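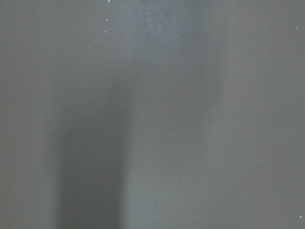

Can a robot arm do kitchen chores yet, or am I dreaming?

Barkano Community > Home & Workshop > Gadgets and automation
206 views

Glenys Harawira

OK so please be gentle, I am not a tech person. I run a little tea room (18 seats, me and my niece, that's the whole operation) and the part of the day I dread is after closing. Cups off the tables, cups into the washer, cups back on the hooks, boards wiped down, lemons sliced for the morning. My hands are not what they were and my niece goes back to school in September.

My brother-in-law has got it into his head that I should buy a robot arm. He keeps sending me videos where one folds a shirt or makes an omelet. He says they're down to what a decent espresso machine costs, and that you just "show it" the job a few times and off it goes. I asked him what happens when somebody leaves a spoon in the cup and he changed the subject.

What I would love is for something to take clean cups out of the rack and hang them up. That's all! I'm not asking it to chat with the customers. If it could also move sliced lemon from the board into a tub I'd be thrilled, but I could live without it.

Is this a real thing a normal person can buy and use? Or do I save my money and get a second dish rack? I have room at the end of the counter, and an outlet that the old pie warmer used to be on. Thank you in advance – and yes, I did search first, but everything I found was either a toy or meant for a car factory.

Tayla Henare

Hi Glenys! I work with arms for a living, mostly setting them up and then standing there while they do something dumb, so I'll try to give you a straight picture. Short version: get the dish rack. Longer version, because your question is a good one and you picked a harder job than you think.

A robot arm is great at doing one move over and over when everything is in exactly the same spot. Bolt it down, put the cup in a holder, and it will pick up that cup all night long. Your trouble is that nothing in a tea room sits in exactly the same spot. The handle is turned the wrong way, or two cups are touching, or the rack got bumped with a hip.

Hanging a cup on a hook is its own special misery. You have to find the handle, turn the cup so the opening lines up, get over the tip of the hook and then let go without knocking the one next to it. You do all that by feel while talking to somebody. A simple gripper just has two fingers that open and close, and it has no idea the handle is catching unless somebody gave it a way to notice.

When people practice these jobs they make everything as easy as they can. Plain paper on the table, one cup, a wooden mug tree, a board with play lemon slices on it. Compare that to your counter at closing time!

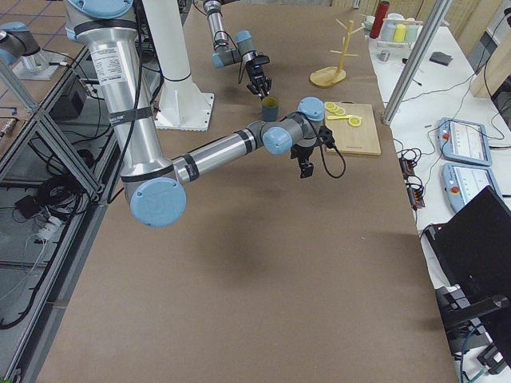

And you need a fair bit of stuff around an arm, which the videos tend to crop out. Cables, power strips, a teach pendant with a big red stop button, something solid to bolt the base to. None of it loves steam or crumbs. I wouldn't put any of it where the pie warmer was, for what it's worth, unless that end of your counter is a lot deeper than most.

Lemons are funny. Fake ones are fairly friendly because they hold their shape. Real slices are slippery, they stick to the board and to each other, and then you've got the food safety side to deal with. Whatever touches the lemon has to come off and get washed, so you've added a thing to wash in order to save yourself a chore.

The "show it a few times" part is half true, by the way. There are systems where you guide the arm through the job and it learns from that. But it's a lot more than a few times, and in my experience it can go really nicely and then fall apart when you swap to a different color cup. I had one going beautifully one afternoon, went to get a sandwich, came back and it was trying to pick up a shadow.

Would I say never? No. I think cups onto hooks will be a thing you can buy, and I'd love to see it. I just wouldn't put tea room money into it this year. If you want to spend something, look at a rack on wheels at the height of your elbows so you aren't lifting, and think about whether the cups need to hang at all. Upside down on a shelf is a much easier job, for you or for a machine. Happy to answer anything else!

kodikara_dave

we have a Sterari floor scrubber at the shop and its fine. does the floor. gets stuck under the same bench every night so now theres a brick there. wouldnt trust it with a cup

also your brother in law can buy the arm if he's so keen

Glenys Harawira

Thank you both! Tayla, that was so clear, I read it out loud to my niece. I hadn't even thought about the hooks being the problem. They were my mother's idea and I've always hung the cups because she did, but my wrists would be very happy with a shelf.

Dave, I have passed on your message. He has gone a bit quiet.

One more thing if anyone's still around: is a floor scrubber worth it for a small room with chair legs everywhere? It takes me 18 minutes to mop if I put the chairs up first, and the chairs are the part that hurts.

Tayla Henare

Chairs still have to go up, sorry! Or at least most of them. If you've got table legs in the middle instead of at the corners it goes a lot better. See if a shop will lend you one for five days before you pay for anything, and run it on a normal messy evening, with the mats down where you usually have them.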